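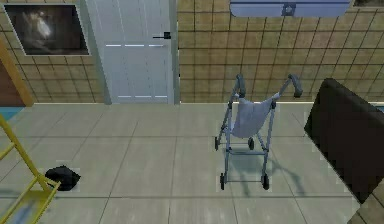
3. Before You Order

Take your time here — a floor plan costs far less than a return.

1. Measure every doorway, and the gaps between furniture too.
2. List what stands on the floor from day to day: walkers, step stands, bags.
3. Run your room in the Ullard planner with all of it left in place.
4. Set aside up to 400 dollars for spare wheels and a second charger.

Note: Smooth tile and rugs need different wheels, so please tell us which you have.

Caution: Do not order from room size alone.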